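Bikdale Housing Association
Resident Services: Repairs and Utilities
Ticket 1733
Subject: Communal laundry, Ploden Court. Prepaid cards not accepted by dryers
Opened: Wednesday, December 7, 2022
Case officer: Albertina Leitão
Status: Closed, subject to review in January

Reported fault

Residents of Ploden Court have reported that the dryers in the ground floor laundry refuse prepaid cards. The washing machines accept the same cards without difficulty. When a card is presented to a dryer, the reader shows the message CARD NOT VALID and returns to the start screen. No money is taken from the card in most cases. One resident, at flat 57, states that a charge was made and the dryer did not start.

Initial response

The resident at flat 57 was asked to supply the card number and the time of the attempted payment. A notice was placed on the laundry door advising residents to use coins in the dryers until further notice. The coin slots were tested and found to be in working order.

The contractor, Jareck, was informed under the terms of the laundry services agreement and asked to attend on the next working day.

Log entry 1

The Jareck engineer attended and inspected the readers. All readers had power and a network connection. The engineer restarted each unit and presented a test card, which was accepted. A resident's card was then presented and refused. The engineer concluded that the readers were sound and that the fault lay in the card records.

Log entry 2

Card records for Ploden Court are held on the Vrabec payment system. The case officer requested a report of all cards issued to the building. The report showed that cards numbered below 1000 had been moved to a new tariff group during a planned update, and that this group had been linked to the washing machines only. Cards numbered 1000 and above were not affected. The Jareck test card falls in the second group, which explains the result recorded in log entry 1.

Log entry 3

Vrabec was asked to link the dryers to the new tariff group. The change was made the same afternoon. Two residents tried their cards that evening. One was accepted and one was refused.

The refused card was found to have a balance of less than 70 pence, the minimum charge for a drying cycle. The reader does not tell the user that the balance is too low and shows the same CARD NOT VALID message in both cases. The case officer has asked Vrabec to provide a separate message for low balances. Vrabec has replied that the wording can be changed at the next software release and has not given a date.

Log entry 4

The payment made by the resident at flat 57 was traced. The charge had been taken by a washing machine and not by a dryer, the resident having selected the wrong machine number at the wall panel. As the numbering labels on the panel were worn, the charge has been refunded in full as a gesture of goodwill. New labels have been ordered.

Advice to residents while dryers are out of use

The following guidance forms part of the standard notice and was issued to all flats. It remains in force whenever a dryer is unavailable.

Wet clothing should be dried on a rack or rail inside the flat, with a window open or the extractor fan switched on. Clothing must not be hung on the stairs, on the landing rails or over electric heaters.
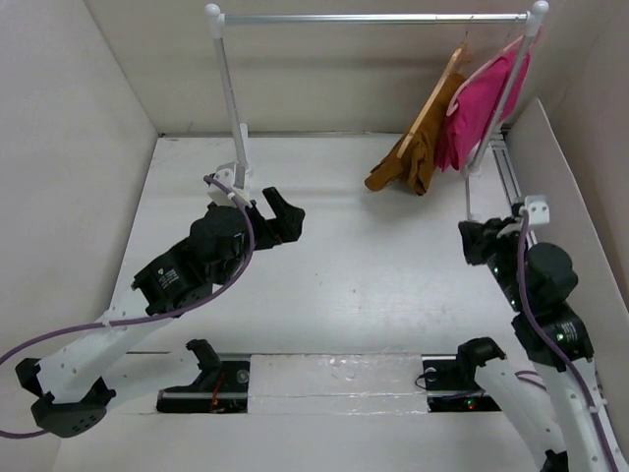 Residents who have no space to dry clothing at home may ask the office for the use of the drying room at the rear of the building. The key must be signed for and returned the same day. Items left overnight will be taken to the office and kept for collection.

Damp or mould arising from indoor drying should be reported on a separate ticket so that it can be passed to the surveyor.

Further checks

Cards from both number groups were presented to every dryer by the case officer, and all were accepted. The temporary notice has been removed from the laundry door. Jareck has confirmed that no call-out fee will be charged for the visit recorded in log entry 1.

Outstanding actions

Vrabec: revised low balance message, date to be advised.
Jareck: fitting of new number labels at the wall panel.
Resident Services: review of card refusals at Ploden Court in January.

Residents who continue to see the CARD NOT VALID message should first check their balance at the top-up point in the entrance hall. If the balance is enough for a cycle, they should contact Resident Services and quote ticket 1733, giving the card number and the number of the dryer.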